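## 4. Starting a shift at the sorting bench

Welcome to the part of the guide that most people turn to first, and quite right too. Sections 1 to 3 deal with unpacking and bolting down the Traleder bench, and unless you were here when it arrived in December you can leave them for a rainy day. What follows is for the people who work next to it, which at Brerkasance means everyone on the small goods desk (and anybody who has kindly come over from Despatch to help out). It was last gone through on 26th April with Müzeyyen Oral, who runs the desk, and several of the notes are hers almost word for word.

You do not need any programming for this. If you could run the old desk with its trays and paper slips, you already know the harder half of the job, which is knowing what goes with what.

### 4.1 Before you switch on

1. Clear the tabletop of mugs, pens, tape and anything else that has wandered in overnight.
2. Put the bins back where the day's layout card shows them. A bin may sit at an angle if the card says so, so please don't straighten it up out of kindness!
3. Set the slotted organiser at the left-hand end and press down on it to see that it sits flat.
4. Walk your eye along the cable on each arm, from the camera bracket back to the base. It should hang in an easy curve with nothing caught in it.
5. Check that there is 300 mm of clear floor in front of the rails. Coats and rucksacks go on the pegs by the door.
6. Turn the main switch at the Cavard cabinet and wait for the start screen.

**Caution:** Never reach over the front rail once the start screen has appeared, even if both arms are standing still. An arm that is waiting looks exactly like an arm that is off.

### 4.2 Loading the first batch

1. Scan the batch sheet. The sheet holds up to 120 lines, and a longer order will simply come to you as a second sheet.
2. Place the goods in the bins and the organiser, following the sheet. Flat things such as cards and booklets lie flat, and small packets go in the organiser.
3. Anything torn, open or sticky goes to the hand tray. The bench can't judge these and you can, usually in a second or so.
4. Press **Ready**, step back behind the line, and press **Start**.

**Note:** There used to be a fair bit of worry about step 3, and a feeling that sending things to the hand tray counted against you. It doesn't. The hand tray total is not recorded against any person, and Aslı Bozkurt has had it taken off the shift report altogether so that the question needn't come up again.

### 4.3 While it is working

Much of the change to your day happens in this part, so we have given it a little more room than a manual normally would. On the old desk you stood in one place and picked until the sheet was done. With the bench going, you will find yourself listening to it from the next table while you check addresses, deal with the hand tray and get the following batch laid out. Some people take to this at once and some find it rather scattered for the first couple of weeks, and both are perfectly usual. If you would like a spell of hand picking in your shift, ask for it at handover. There is always some to be done, and the sign-up sheet is on the side of the Keskin cupboard.

1. Stay within sight of the bench. You needn't stare at it.
2. If the tone sounds, look at the screen before you look at the arms.
3. Choose **Pause** to move an item, or **Stop** if a cable or a sleeve is caught.
4. After a **Pause**, wait for the screen to read *Hands may enter*.
5. Put the item right, take your hands out, and press **Resume**.

**Caution:** Only one person answers a pause. Say "mine" aloud before you go in, and let your neighbour hear it. It feels silly for a day or so and then you stop noticing.
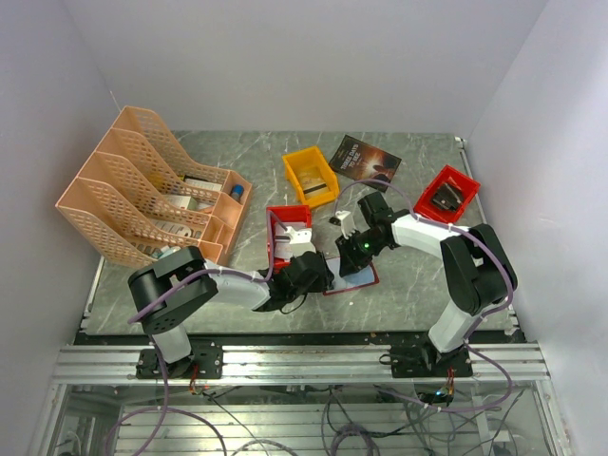
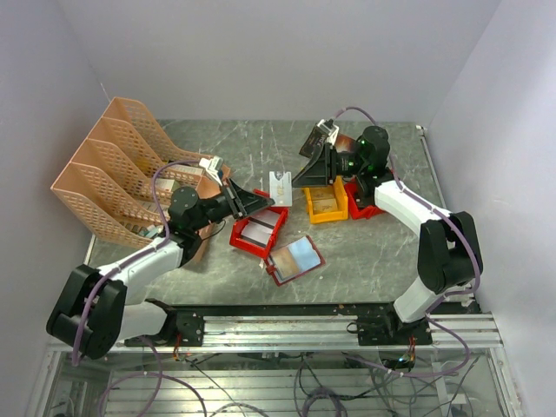 ### 4.4 Loose items and what to do about them

Loose items on the tabletop are the thing new starters ask about most, and the answer is that plenty of them are meant to be there. The layout card marks an open area to the front of the bins and another beside them, and goods lying in either are still part of the batch. In the first picture, for instance, the copy of *Three Days to See* is flat on the table to the right of the yellow bin, with the right arm's purple tube passing over it, and that wants nothing from you as long as the tube is free to move. The same goes for the item with the dark red border in front of the bins. Please leave such things alone unless the screen names them.

1. If the screen names an item, pause the bench and compare it with the batch sheet.
2. If it is on the sheet, turn it label upwards and put it back down in the open area.
3. If it isn't on the sheet, move it to the hand tray and press **Not ours**.
4. If the same item is named a second time, pick it by hand and carry on with the batch.

**Note:** You don't have to write any of this up. The bench keeps its own list, and Müzeyyen goes through it after the afternoon break. If something was awkward in a way the list won't show (a slippery wrapper, say, or a box that looks just like its neighbour), a word with her is worth more than a form.

### 4.5 Handing over

1. Let the batch finish, or pause it between items.
2. Tell the next person which sheet you are on and what is in the hand tray.
3. Sign out at the screen. The next person signs in before touching the bins.

For the end-of-day shutdown, see section 5.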